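The Long Handle Problem

6 min read

Most arguments about home-built robots are arguments about arms. How many joints, what payload, which gearbox, how much backlash at the wrist. I have taken part in a good number of those arguments, and I have come to think they are mostly a way of avoiding the harder subject of what the arms are supposed to hold.

My own position is simple. If you are building a two-armed machine in a spare room or a shared shop, and you want it to do household work, you should make it use household tools, unmodified, from the first week. Leave the foam blocks and the printed practice cubes in the drawer. Buy a broom and a dustpan.

The usual objection is that this is too hard too early. A broom is a bad object. It has a long thin shaft, a heavy end, and a soft end that pushes back against the floor with a force that changes through the stroke. A dustpan is nearly as bad. Its useful edge has to lie flat on the floor, while the hand that controls it sits at the other end of a handle. An error of a degree or two at the wrist becomes a visible gap at the lip, and anything small goes straight under it.

All of that is true, and it is my reason for starting there. A cube on a table tells you whether the gripper closes. A broom tells you whether the gripper holds when the load is 80 centimeters away from the fingers and moving sideways. These are separate questions, and the second one decides whether the machine is of any use in a kitchen.

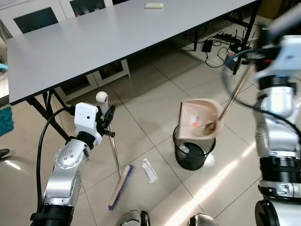 Consider the grip itself. A parallel jaw closing on a round metal shaft makes contact along two short lines. Push the bristles into the floor and the shaft wants to rotate between the jaws. The first response of nearly every builder I know is to raise the closing force. I did the same. On my bench a higher force held the shaft for a while and then heated the gripper motor until the driver cut the current, at which point the broom fell over.

The better fix was cheap. I cut rubber strips, glued them to the jaw faces, and lowered the force again. The rubber wears and has to be replaced. I have gone through four sets. I regard that as an acceptable running cost, in the same class as sandpaper.

The second fix was in software, and it is the one I would defend hardest. I stopped commanding the bristles to a fixed height. The floor in a real room is not a plane. Tile has grout lines, old tile has lips, and a height that sweeps cleanly in one corner will scrub or float in the next. The arm now follows a target force in the vertical direction and a target path in the other two. It is slower. It also stopped bending broom handles, and I had bent two.

There is a school of thought, well represented in the Stutano forum and in the notes that ship with the Hrynyshyn controller kit, that says the tool should be redesigned for the robot. Put a square socket on the broom. Bolt the dustpan to the wrist. Add a tool changer. I understand the appeal. A bolted dustpan has no grip problem, and the transform from wrist to lip is known once and stays known.

I have two complaints. The first is that the bolted tool makes the result look better than it is. A sweep with a bolted dustpan is a demonstration of path following. The second is practical. The reason for having two general-purpose hands is that the same hands can later pick up a cup. If each tool needs its own socket, what you have built is a tool changer with elbows, and a wheeled vacuum would have been less trouble.
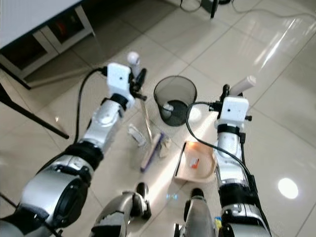
Visitación Iglesias
Contributing writer, automation and shop practice

I will concede one point to the other side. Tools with a knob or a flare at the top of the handle are easier to keep hold of than plain shafts. The enlarged end acts as a stop if the shaft slides down through the fingers. Choosing a broom of that kind is not a modification. It is shopping, and a person with weak hands would make the same choice.

The transfer to the trash is where the long handle does its worst. Sweeping happens against the floor, and the floor forgives a lot, because it supports the tool. Once the pan is lifted, the whole load hangs from the wrist. In my logs, the largest torque at the right wrist comes in the half second after liftoff, well above anything recorded during the sweep. If the pan is then rotated to dump before that transient has settled, light scraps slide out early. Paper is the worst offender. It weighs almost nothing and it leaves on any excuse.

I now insert a pause of 500 milliseconds between lift and travel, and I cap the rotation rate over the bin. Visitors to the shop find the pause irritating to watch. I have stopped apologizing for it.

Cables deserve a paragraph because they get so few elsewhere. Any wrist with a sensor on it has a wire going back along the arm, and that wire has a bend radius and a stiffness. Tie it tight and it fights the wrist at the end of travel. Leave it long and it hangs in a loop that can catch on the thing being held, or block the view of the tool. I run mine long, on the outside of the forearm, with one tie point near the elbow. I have tried the Vunton spiral wrap and went back to plain cable after it began to pull on the connector. A builder should expect to route the wrist cable more times than any other part of the machine.

On lighting I have a narrower opinion. People tune their vision in the evening under shop lights and then find it fails at noon. Polished tile is close to a mirror at low angles. A bright streak across it can hide a scrap completely, and a reflected ceiling light can pass for a scrap that isn't there. The remedy is to collect trials at several hours of the day, with the blinds however they happen to be. My set is 40 sweeps per session. The sunny sessions fail more often, and I keep them in the average.

That last habit is the one I would most like to see spread. Project pages report the good run. The Hedon build log is a welcome exception, and it lists each dropped tool with the date and the jaw material. I learned more from that list than from any of the clips posted beside it. A failed sweep says which joint slipped and under what load, and it costs one line to write down.

My next change is to the left jaw, which still lets the shaft creep when the bristles reverse direction. I have a softer rubber on order.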